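Nneka Adeleke
October 17, 2026 · 4 min read

1/ Finished comparing two sets of fingers for the hand-held gripper. Writing it down here before I lose the notes. Same tabletop, same kitchen items, same person holding the tool (me).

2/ The two sets: the black ridged plates we have used since spring, and the padded pink ones from Plandanell. Both mount on the same body and both leave room for the marker tags, so the tracking side didn't need any new code.

3/ Swapping took me nine minutes the first time and five after that. The screws are small and silver and they roll. Put a dish under your work. Gomari sells a magnetic mat, I haven't bought it.

4/ Plan was 600 demos in total, split evenly. Each one is a single pick and a single place, no regrasping. If I fumbled, I threw it out and logged it as a fumble.

5/ Black fingers went first. They're stiff and long, and the taper helps when you want to get down beside something without bumping its neighbor. The pink bread-shaped piece on the wire tray was my warm-up object for this set. 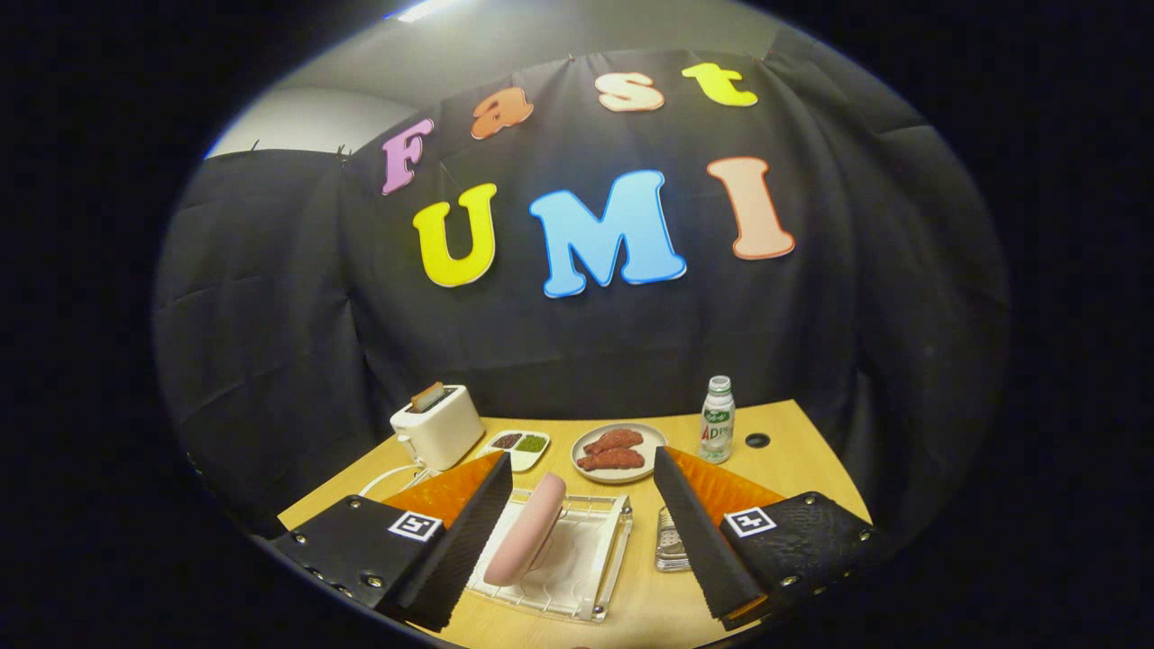 Do you need to recalibrate the camera after changing fingers?
The camera stays on the body, so its lens calibration carries over, but redo the finger width calibration every time because the new tips close at a different zero.

6/ On width calibration: open fully, close fully, repeat until the numbers stop moving. I skipped it once in the spring and every grasp in that batch came out with the wrong opening. Had to drop the whole batch.

7/ What the stiff plates did well: thin edges. Rims of plates, the side of a grater, anything where you want to know exactly where the tip is. The ridges hold better than I expected on hard plastic.

8/ What they did badly: soft things. You squeeze until it feels safe, and by then the foam has a line pressed into it. The recorded width ends up smaller than it should be, and the policy learns to squeeze too.

9/ The pink fingers have the opposite problem. The padding gives a little, so soft objects are easy and round ones are very easy. The drink bottle went from my worst object to one of my best.

10/ But the tips are wide. They cover a good part of the view when you're close in, and getting one between two wires of a dish rack is slow work. I bumped the rack a lot. Most of my fumbles with this set were at the rack or the utensil holder next to it.

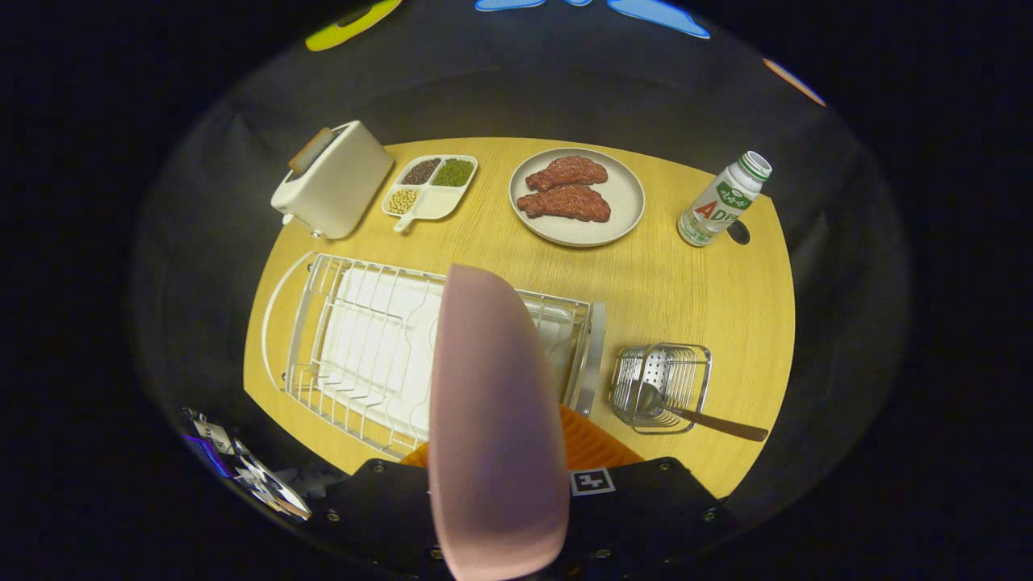
Padded finger close in, dish rack at left.

11/ I wasn't ready for how much the blocked view matters. During collection I look at the table with my own eyes, so I don't notice. The policy only gets the camera. With the wide tip in front of it, the last bit of the approach is mostly finger.

12/ Tried tilting the wrist to see past it. That works for the human and makes the arm's job harder, since the Fahy arm we run on has less reach in that pose. Went back to a straight approach.

13/ Trained one policy per set, same settings, 100 rollouts each. Small test. I wouldn't pick a winner from the totals, they were close. The per-object split is the useful part, and it matches what my hand told me: black for edges and wire, pink for soft and round.

14/ Fisheye notes, as I got asked last time. Yes, I'm keeping it. The bend at the sides looks strange if you're used to a normal lens, but you get the whole tabletop from close up and tracking drops out less. I tried a narrower lens last year and lost tracking whenever I faced a plain wall.

15/ Wear: the ridges on the black plates look the same as when I mounted them. The padded tips already have a shiny patch where they meet. I'll check them again in November. If the patch grows, the width zero will drift and I'll have to recalibrate more often.

16/ Cost is close enough that I wouldn't choose on it. Shipping to the Clernville lab was slower for the padded set.

17/ For now the black ones are back on the tool. We have a lot of rack tasks coming and I don't want to fight the tips. The padded set goes in the drawer until we do the food items again.

18/ Next thing to try is a narrower padded tip. Plandanell has a drawing of one but no stock. If you have printed something like that yourself, send me the hardness you used — mine came out too soft and folded over at the end.

19/ Raw logs go up once I've cleaned the fumble labels. Some are marked as fumbles when I just set the object down early.

38 replies · 71 reposts · 412 likes

Back to top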